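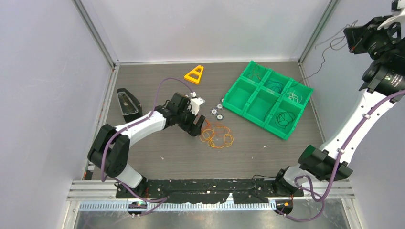

Vol. 3, Issue 2

Skurnstead Small-Parts Sorting Set: README

Release date: 2/22/20
Maintainers: Verena Ruchti, Rupert Reisinger
Baseline method: Grilgate

Summary

Skurnstead is a set of teleoperated two-arm sorting episodes recorded in an enclosed workcell. It was collected to test whether a policy trained on rigid parts carries over to soft and tangled ones. The release holds 1,964 episodes. Of these, 113 are kept back for testing and should not be used for tuning.

Task

Small items lie on a dark tabletop beside a six-compartment tray. The operator picks items one at a time and places them in compartments. Item types include rubber bands, coiled or bent wire and small toothed gear-like parts. The tray is not fixed and its angle varies between episodes. Some episodes start with the tray partly filled, as in the layout shown, where coiled wire occupies the whole upper row and the orange bands and three gear-like parts are still on the table.

Hardware

Two arms with parallel grippers, mounted at the front edge of the table. Cables run along the outside of the arms. One fixed camera covers the workspace. Joint positions and gripper opening are logged for both arms.

Contents of each episode

video: fixed camera view
state: joint positions, both arms
action: commanded joint positions, both arms
label: item type, target compartment, outcome

Outcome is one of placed, dropped, wrong compartment or abandoned. Labels were entered by the operator and checked by a second person. Where the two disagreed, the episode carries the flag "disputed"; there are 68 of these, all in the training part.

Baseline

Grilgate predicts short runs of joint commands from one image and the current state. Trained on gear-like parts only, it placed 40 per cent of rubber bands correctly on the test part. The most common failure was lifting more than one band from a tangle. Adding wire episodes to training reduced drops but had no clear effect on multiple lifts. Results for Aguirre, the earlier single-arm set, are not comparable, as the compartments there were larger.

Known problems

Compartment numbers follow the tray, not the camera. Compartment 1 may appear in any corner of the view.
Debris on the tabletop was not removed between episodes. Simple background subtraction will pick it up.
Gripper opening is not a reliable sign of contact with thin wire.
Objects outside the task may be present at the back and sides of the table. They are not labelled.

Changes

A corrected label file is planned for May. Episode numbering will stay the same. Users of the Gollard loader need to set the arm order to left, right before reading state or action; the default is reversed.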